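Do drawer organisers organise anything?

Posted October 25, 2026 by the Tarkby Table
Print this | E-mail this

I have been told for years that the cure for a messy table is a small plastic tower of drawers. I finally gave in back in September, when the shop in Prarley had them reduced, and I remain unconvinced.

The promise is that every little thing gets a home. What I have seen so far is the same little things, one floor up. You can half see through the drawers, so the muddle is still on show, only blurry. The tray on top has one big compartment and five small ones, and I would like to meet the person whose belongings come in those sizes.

I gave it 45 minutes of proper sorting on the first evening. By the end I had one drawer with things in it, one with next to nothing, and one I couldn't have described to you with it shut.

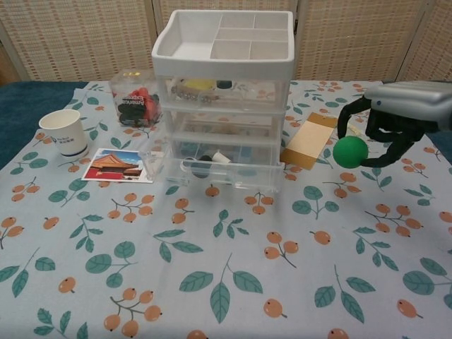
Then there is everything that never goes in. Postcards are too nice to put away and too flat to stand up. Paper cups settle wherever they like. The red and black bits already had a clear box of their own, which rather makes my point, as a plain box with no drawers at all has done that job perfectly well.

I'll give it 4 more weeks. If the table isn't any tidier by then, the tower goes to the Garkavden jumble sale.

Last updated: Sunday evening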